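스테동게이트(Stedongate) 놀이공원의 회전 낙하형 놀이기구 '다스티렐(Dastirel)' 운행 중단 사고와 관련해, 안전바 잠금 확인 센서의 신호 처리 설정이 제작사 기준과 달랐다는 조사 결과가 나왔다. 조사단은 4/11/24 공개한 중간보고서에서 탑승자 구속장치의 기계적 파손은 확인되지 않았으며, 제어반의 판정 지연값이 기준을 넘겨 입력돼 있었다고 밝혔다.

사고는 하강 구간 진입 직전 좌석 한 곳의 안전바가 1단 풀리면서 발생했다. 제어장치는 잠금 해제 신호를 받은 뒤에도 즉시 정지 명령을 내리지 않았고, 승강체는 하강을 마친 뒤 비상 제동으로 멈췄다. 해당 좌석 탑승자는 어깨와 손목에 타박상을 입었다. 나머지 탑승자는 부상 없이 내렸다. 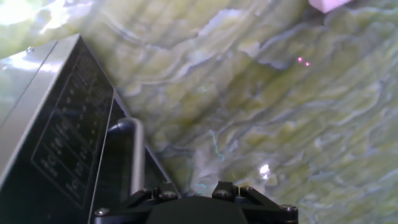
보고서에 따르면 문제의 지연값은 700밀리초로 설정돼 있었다. 제작사 체메드비(Cemedby)가 납품 당시 제출한 설정표의 상한은 174밀리초다. 지연값은 진동이나 순간적인 접점 떨림을 잠금 해제로 오인하지 않도록 두는 여유 시간으로, 길어질수록 실제 해제 상황에서 정지 명령이 늦어진다.

조사단은 제어반 기록장치에서 1,917건의 운행 기록을 추출해 신호 변화 시점과 정지 명령 시점을 대조했다. 이 가운데 9건에서 사고 당시와 유사한 신호 변화가 확인됐다. 9건 모두 지연값이 만료되기 전에 신호가 정상으로 복귀해 경보가 표시되지 않았고, 운전실 화면에도 이력이 남지 않았다.

같은 좌석에서 반복된 것은 아니었다. 신호 변화는 서로 다른 좌석에 분산돼 있었으며, 외기온이 낮은 오전 첫 운행에 상대적으로 몰렸다. 조사단은 잠금쇠 내부 윤활제의 점도 변화가 걸림 깊이에 영향을 줬을 가능성을 검토하고 있으나, 중간보고서에서는 원인으로 특정하지 않았다.

## 설정 변경 경위

지연값이 언제 바뀌었는지는 확인되지 않았다. 제어반의 변경 이력은 저장 용량이 차면 오래된 항목부터 덮어쓰는 방식이어서, 남아 있는 기록에는 이미 변경된 값만 들어 있다. 정비 업체 콜라르시(Kolář)가 보관한 작업일지에도 해당 항목의 수정 내역은 없다.

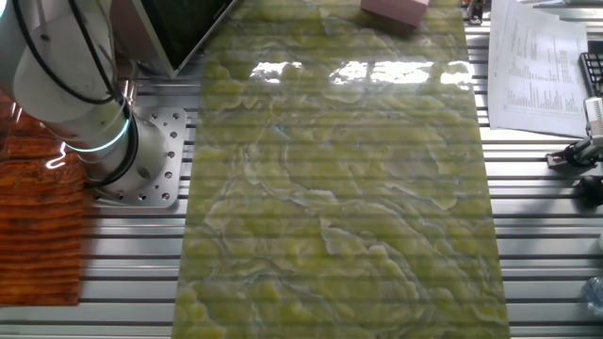 콜라르시는 서면 답변에서 정기 점검 범위에 안전바의 물리적 잠금 시험과 배선 절연 시험은 포함되지만 제어 변수 대조는 포함되지 않는다고 밝혔다. 계약서에 첨부된 점검표도 같은 내용이다. 체메드비는 인도 후 제어 변수의 관리 책임이 운영사에 있다는 입장이다. 운영사는 변수 변경에 필요한 접근 암호를 자사 운전원에게 제공한 적이 없다고 반박했다.

보고서는 책임 소재에 대한 판단을 유보했다. 다만 점검표에 제어 변수 항목이 없고, 인도 당시 설정표와 현재 값을 비교하는 절차가 세 업체 어느 쪽의 문서에도 규정돼 있지 않은 점을 관리상 결함으로 분류했다.

## 잠금쇠 시험 결과

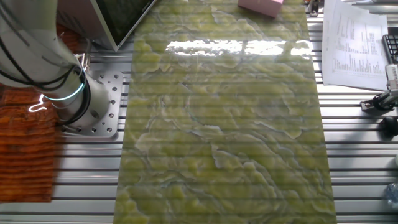 **글·정리 | 산업안전팀**
입력 4/11/24 대신 본지 최종판 기준 · 무단 전재 및 재배포 금지

사고 좌석에서 분리한 잠금쇠는 하중 시험과 반복 작동 시험을 거쳤다. 하중 시험에서는 설계 하중을 가한 상태에서 영구 변형이 발생하지 않았다. 톱니면의 마모량도 제작사가 정한 교체 한계 이내였다. 균열 여부를 보는 침투 탐상 검사에서는 지시 모양이 검출되지 않았다.

반복 작동 시험에서는 상온 조건과 저온 조건의 결과가 갈렸다. 상온에서는 모든 회차에서 잠금쇠가 끝 단까지 걸렸다. 저온에서는 일부 회차에서 걸림이 한 단 얕은 위치에 머물렀고, 이후 진동을 가하자 한 단이 더 풀렸다. 이 상태에서도 안전바는 완전히 열리지 않았다. 2차 구속장치인 좌석 벨트는 독립적으로 체결 상태를 유지했다.

조사단은 저온 시험의 표본이 한 개 좌석분에 그친 만큼 나머지 좌석의 잠금쇠를 같은 조건에서 추가로 시험하기로 했다. 윤활제 시료의 점도 분석도 병행한다.

## 재가동 조건
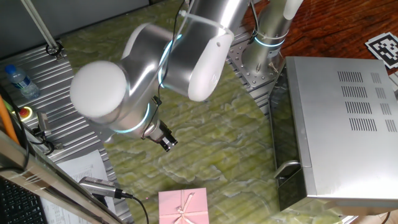 관할 안전기관은 다스티렐의 운행 정지 명령을 유지했다. 재가동 신청에는 다음 자료가 첨부돼야 한다.

- 제어 변수 전 항목의 현재 값과 인도 당시 값 대조표
- 잠금 해제 신호 입력부터 정지 명령 출력까지의 실측 시간
- 전 좌석 잠금쇠의 저온 반복 작동 시험 성적서
- 변경 이력의 외부 저장 방식 및 보존 기간

같은 제어반을 사용하는 다른 기종에 대해서는 운행 정지 없이 지연값 확인만 지시했다. 확인 결과는 11월 말까지 제출해야 하며, 상한을 넘는 값이 발견되면 해당 기구는 값이 정정될 때까지 운행할 수 없다.

체메드비는 잠금 신호의 순간 변화도 모두 기록하고 운전실 화면에 표시하는 수정 소프트웨어를 배포할 계획이라고 밝혔다. 적용에는 제어반 교체가 필요하지 않지만, 적용 후 무부하 시험 운행과 정지 시간 측정을 다시 해야 한다. 배포 일정은 공개하지 않았다.

운영사는 사고 당일 판매된 탑승권을 전액 환불했다. 연간 이용권 소지자에 대한 보상 기준은 정해지지 않았으며, 다스티렐을 제외한 나머지 시설은 정상 운영 중이다. 최종보고서는 추가 시험 성적서가 접수된 뒤 공개된다.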